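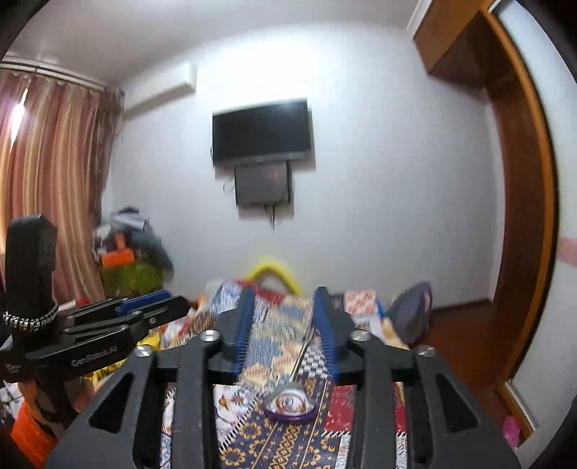
Washing and Storing a Patchwork Bedspread

Guidance for households, issued by the Rorurby Textile Care Service

Patchwork bedspreads often combine fabrics of different ages and dyes. The steps below apply to cotton and cotton-blend covers in sound condition. Covers with silk, wool or metallic thread should be taken to a professional cleaner.

Step 1. Test the colors

Dampen a white cloth with cool water and press it against each dark or red fabric for 4 minutes. If any color transfers to the cloth, do not wash the cover at home.

Step 2. Check the seams

Lay the cover flat on a bed in good daylight and run a hand along every seam. Close any opening with small stitches in matching thread before washing — water adds considerable weight, and a loose seam will widen under it.

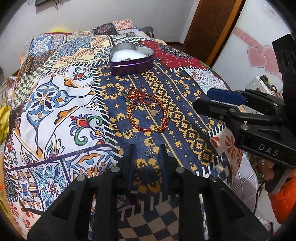 Printed cottons should also be checked on the reverse, where worn threads tend to show first. Mark weak places with a safety pin and remove all pins once the repairs are complete.

Step 3. Wash

Use a front-loading machine or a clean bathtub. Select a cold, gentle cycle and a mild liquid detergent without bleach. Do not add fabric softener. When washing by hand, press the cover down into the water and drain the tub fully before lifting.

Step 4. Dry

Support the cover from beneath with a sheet while moving it. Dry it flat, out of direct sun, and turn it once the upper side feels dry. Drying may take up to 9 hours in July and considerably longer in winter.

Step 5. Store

Fold the cover loosely with acid-free tissue in the folds and place it in a cotton bag. Plastic bags hold moisture and should be avoided. Refold along different lines twice a year.

Questions about repairs may be addressed to Yae Kaneko at the Service desk, Room 346. Requests for the printed version of this guide should be made to Aarne Nurmi.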